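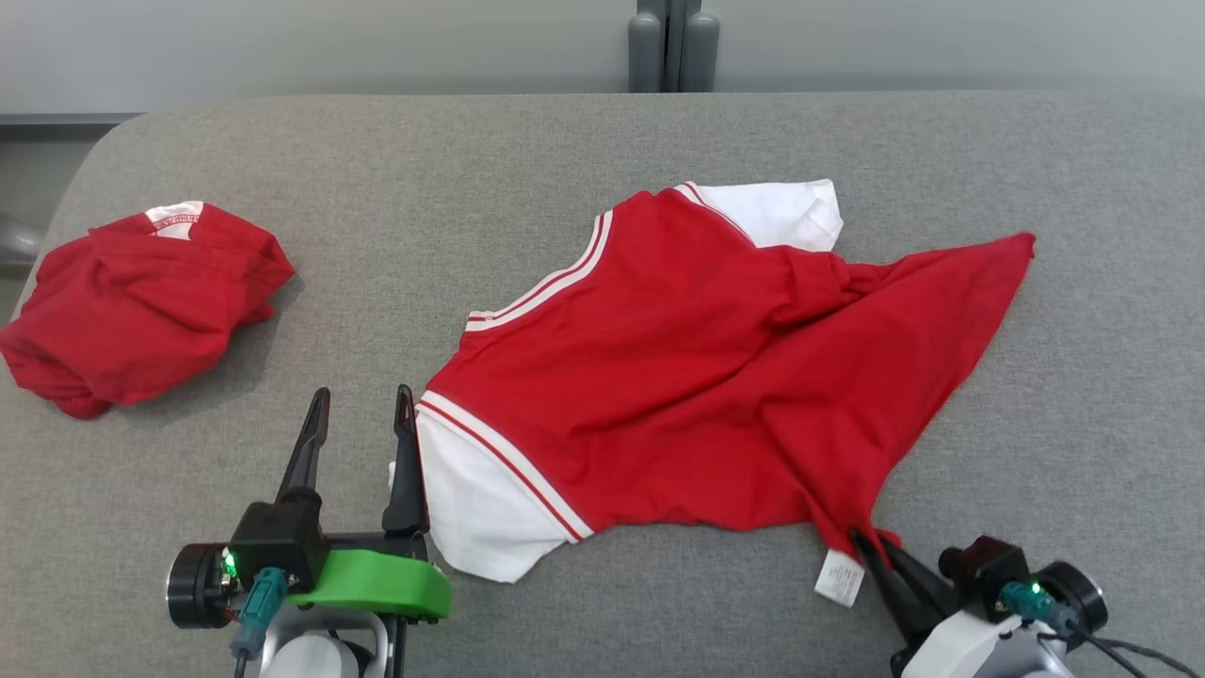 Report prepared by the project lead, Garment Handling, Zirnach
Submitted to the Peeters fund, December 15, 2024

The work since June has gone into one question: can the two-arm setup take a crumpled shirt and get it flat enough to fold without a person stepping in. The grant plan listed this as the second stage. We are partway through it.

The policy is trained on demonstrations recorded by teleoperation. We now have 1,000 of them, all done on the padded table with T-shirts that start out bunched or twisted. Each one is stored with the head camera view and the joint positions of both arms. Labeling was moved to the Clornard tool in the fall, and that went slower than planned – the old records had to be converted first.

Our main result so far is about where to grasp. The earlier version picked the highest point of the cloth and lifted. It often came up with a sleeve and made the twist worse. The current version looks for the hem and takes hold there with one arm while the other stays open near a sleeve. Shirts with sleeves in a second color, like the red and white raglan one, are easier for it than plain ones. We think the seams help it tell sleeve from body, but we have not tested that separately.

Two problems remain. The care label near the hem is sometimes pinched along with the fabric, and the grip then slips during the pull. The other is a second garment on the table. If it lies well apart, the policy leaves it alone. If the two touch, it may treat them as one piece.

Ratuso has delivered 2 sets of replacement gripper fingers, and these will be tried on the label problem first. After that we will record new demonstrations with touching garments. We ask that the stage end date be moved back by 3 months. No change to the budget is requested.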